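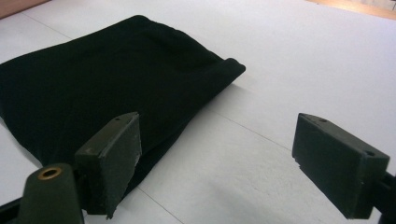 按Arif Liem的说法,Jekumwood的低频是全城最干净的,去之前最好把耳塞留在家里。我还是带了耳塞,后来也用上了。

Jekumwood俱乐部二月办了一次开放日,日期是2021/2/13,下午两点开门,免费,要提前登记。俱乐部停业期间换了音响,重做了舞池地面,又在楼上隔出三间排练室,想请大家来看看。我登记时收到的确认号是251,到门口才知道没人核对,报个姓就放进去了。

先说音响。新系统叫Presarum,宣传册用了两页讲它,“沉浸”这个词出现得很勤,频响曲线却一张也没印。讲解的是Yusri Purba,人很耐心,问什么都答,只是答到关键的地方就绕开。我问低音箱为什么全堆在舞台左侧,他说是“按房间的脾气来”。我又问做没做过满场测试,他说空场的数据很漂亮。空场的数据当然漂亮。这个厅核定容纳800人,当天下午稀稀拉拉站着的那点人,吸不了多少声音。

试听放了四首曲子,三首是厂牌Cinetti的新货,硬派节拍,底鼓压得很重。站在正中间,确实好听,底鼓收得利落,人声也没被盖住。往右走到吧台边上,低频就糊成一团,杯架跟着嗡嗡响。再走到后墙,反而又太响了。我来回走了两趟,结果一样。Melati Ismail当时也在,她觉得我太挑剔,说真到了凌晨两点,没人会站在吧台旁边分析驻波。这话有道理,可是买酒总要排队吧,排队的人也是买了票的。

舞池地面换成了带弹性的材料,踩上去比以前舒服,膝盖不好的朋友应该会喜欢。缺点是靠近台口的接缝有点翘,我绊了一下,旁边一位姑娘也绊了一下。工作人员说会处理,没说什么时候。

楼上的排练室我本来最期待。三间里开放了两间,第三间锁着,门上贴了“调试中”。隔音嘛,关上门以后隔壁的小军鼓还是一下一下听得很清楚。收费是每小时62元,夜间另算,另算多少,前台两个人给了两个答案。设备清单上写着两台唱机和一台Sibiya混音台,我看到的那间只有混音台,唱机据说下周到。

四点有一场问答,请的是驻场DJ Marisol Maldonado。她大概是当天说话最直的一位。有人问她新系统会不会改变她的选曲,她说不会,从前的箱子再破,该放的歌也放了。有人问本地硬派的圈子到底有多大,她说每次来的都是那些面孔,换了箱子不等于换了人。台下笑了几声,主办方的人没怎么笑。问答原定四十分钟,二十五分钟就收了,因为要腾场地拍宣传片。

负责演出安排的Ridwan Rahman最后上来讲上半年的计划,一共9场,他念了其中五场的阵容,剩下的“还在谈”。我记得停业前那次也有不少场“还在谈”,后来谈成的不多。票价没有公布,只说会“略有调整”。我问往哪个方向调,他说看成本。

交通顺便提一句:从地铁站出来要穿过一个停车场,晚上那段路没有灯,开放日的传单上写的是“步行三分钟”,我走了八分钟,没有迷路。存包处在楼梯下面,按件收费,当天免费,牌子是手写的。

要不要去?如果只想听个响,站中间,去吧。排练室我建议再等等,至少等第三间开了门、夜间价格贴到墙上再说。我自己买了三月第一场的预售,打算到时候站在吧台边上再听一次,耳塞照带。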